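3.2 Materials and rooms

The study looked at how residents of Grullesdale and Gullalport judge daylight and wood surfaces in small rental homes. We received 212 returned forms, 33 of them from people who work at home most of the day. Each person rated their main room for brightness, glare and warmth of color, and then listed the materials they would keep if the room were redone.

Wood was kept more often than any other material. People drew few lines between finished and rough wood, and several wrote that a plain branch or stick on a table did as much for a room as new furniture.

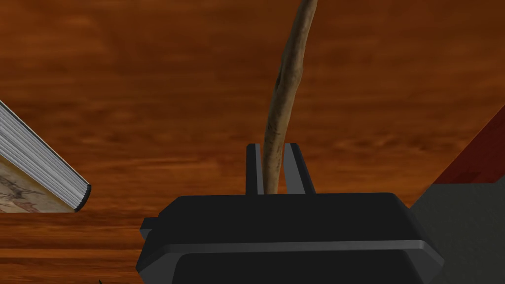
Figure 4. Wood with visible grain and a rough stick, the two surface types grouped as "natural" in the coding.

3.3 Window size and glare

Glare complaints rose with window size, but only in rooms facing west. In the Yaman blocks, which were built with deep sills, 49 residents reported no need for blinds before late afternoon. In the Stella blocks the sills are shallow and most households had put up some kind of cover by the end of their first summer – often a bed sheet. Wall color mattered less than we expected. Residents with dark walls rated their rooms slightly dimmer, yet they were no more likely to ask for a change.

A large window beside a dark wall was the pairing that drew the longest written comments.
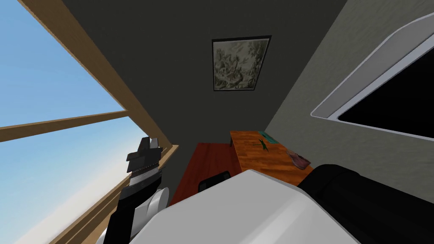
One resident of the Stella blocks wrote that the light was fine until four in the afternoon and that after that she moved her chair to the hall and stayed there until supper. Another asked for outside shutters and said indoor blinds only trapped the heat.

We coded both answers as glare complaints. View was scored apart from light, on a scale of its own. A patch of open sky was enough for a middle score, even where another building took up part of the outlook.

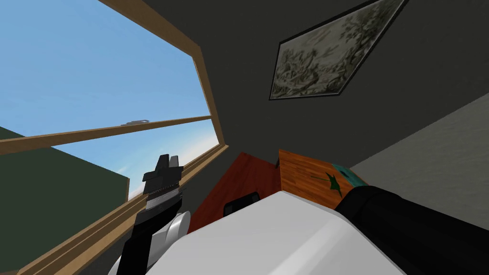 3.4 Limits

Forms went out in October, so answers about summer light rest on memory. Return rates were lower in Gullalport, where 30 forms came back blank and were left out of the count.

Shares: 33 | Comments: 0
Copyright Grullesdale Housing Papers | Contact | Back to top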